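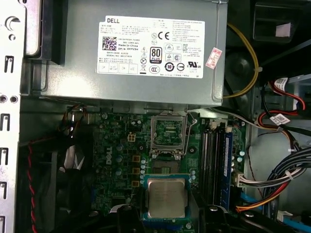 **Do I need to take the processor out before I hand in an old desktop?**

Leave it where it is. We would much prefer to get the computer complete, with the processor in its socket and the cooler still on top. Drives are the one part you may want to remove yourself, and there's more on that further down.

The question came in from Marijke De Smet after the February repair morning, and three other members have asked something close to it since. So the rest of this month's item covers what we do with office desktops, and what helps us when you bring one.

## What happens on the bench

Every desktop gets a number when it comes through the door. We are now up to 1042. The number goes on a strip of tape on the case and into the book by the kettle, with the name of whoever brought it in.

Joris Meijer then tries it as it stands. If it starts, it goes on the shelf for cleaning and memory. If it doesn't, it gets opened up. Most of the office machines we see are Dells, and the work is much the same from one to the next: side panel off, cooler off, lever up, processor out, and a look at the socket with the lamp. A bent contact in the socket usually means the board goes for parts. A good socket means we can try another processor from the drawer before we blame anything else.

Power supplies are swapped whole. We do not open them, and we ask members not to open them at home either, even when they have been unplugged for a while. Please leave the label on too. The part number after "DP/N" is what Henk Van Wijk types in when he looks for a match, and without it he has to measure the housing and compare plugs by hand. A machine this month was built around 0HYV3H, which took him one search.

## Handling a processor

Some of you do like to take things apart, and that's fine. If you are working on your own machine:

- Unplug it, then hold the power button in for 10 seconds.
- Touch bare metal on the case before you touch the board.
- Run the computer for a few minutes first if you can. Old paste lets go of the cooler more easily when it's warm.
- Open the lever slowly and lift the processor straight up by its edges.
- Keep fingers, cloths and sleeves away from the open socket. The contacts bend very easily and straightening them takes a magnifier and most of an evening.
- Put the processor in a plastic tray or an egg carton with a lid. Sandwich bags are no good for this.
- When it goes back, line up the small triangle on the corner with the mark on the socket and let it drop in under its own weight. If it needs pushing, it's the wrong way around.

New paste goes on before the cooler does. We have tubes of it at the bench and members can use them free of charge. Clean the old paste off with the alcohol wipes, not with the kitchen spray that keeps turning up on the shelf.

## Drives and your files

We wipe every drive that stays with us, and Roos Verhoeven signs the book when it's done. If you would still feel better keeping yours, take it out and keep it. Tell us at the door so we don't spend time looking for a fault that is only a missing drive. Leave the bracket and the screws in the case - we run short of both.

## What we need

We are low on these:

- Desktop memory, any size
- Case screws, in a jar or loose
- Power cords with the standard three-hole plug
- Small screwdrivers, Phillips, with tips that aren't worn

We have plenty of keyboards and can't take more until summer. The same goes for monitors with only a VGA connection.

## Next repair morning

Sunday, doors at 10, in the back room on the Verstraete side of the building. Use the ramp if you are carrying a tower. Qusai Obeidat will be at the first table showing how to clean and repaste a cooler, with room for a few people to try it on scrap boards. No need to sign up. Bring your own desktop if you want a second pair of eyes on it, and bring its power cord as well.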